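Sovico revises stone countertop standard, adds heat and edge tests

Trade body Sovico has published a revised standard for natural stone countertops in homes and small commercial kitchens. The new text replaces the version in use for the past 15 years and takes effect in April. It covers granite, quartzite and dense limestone – engineered stone is handled in a separate document.

The main change is a mandatory thermal shock test. Samples are heated on one face, held at temperature, and then cooled with water. A sample fails if a crack can be seen without magnification. Under the old version, suppliers could state heat resistance on the basis of stone type alone. 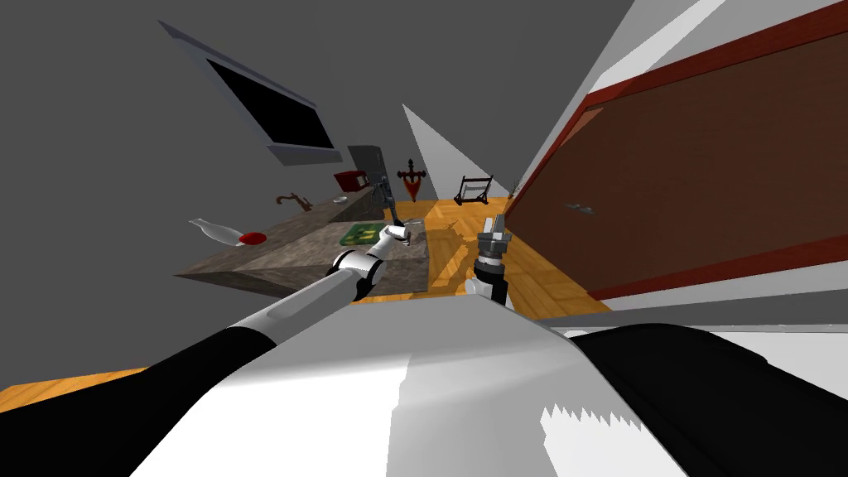

Stone-topped table and wooden floor in a computer-rendered interior.

Sovico reviewed 1,556 warranty claims while drafting the text. Over half involved damage at a sink cutout or an unsupported edge. The revised standard therefore sets a minimum distance between a cutout and the nearest joint, and requires suppliers to list the maximum overhang for each slab thickness.

"The cutout is where the slab is weakest, and the old text gave it one paragraph," said Thaddäus Mösli, who led the drafting group. He said the group had also considered a limit on water absorption, but left it out after test labs reported uneven results on polished samples.
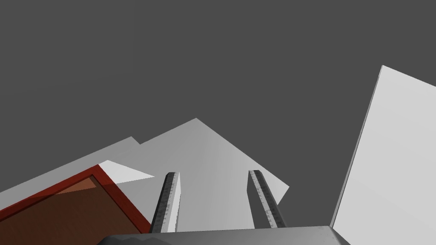
What suppliers have to do

Slabs already in stock may be sold under the old labels for two years. New labels must show the stone type, thickness, surface finish and test lab. Two suppliers, Darnari and Sutter, have said they will relabel their full ranges before the deadline. Kumport, which imports slabs in bulk, said it was still reviewing the lab requirements.

The standard also changes the wording on sealers. Suppliers must now state whether a slab was sealed before delivery and, if so, with what type of product.

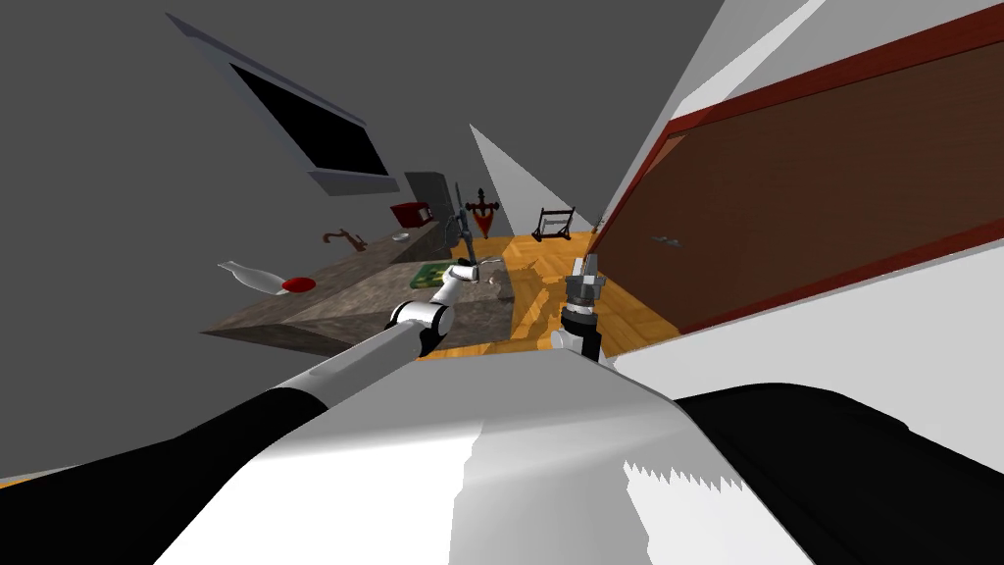
Does an existing countertop need to be retested?
Only slabs sold under the new labels have to be tested. Countertops already installed are outside the scope of the standard, and existing warranties continue on their original terms.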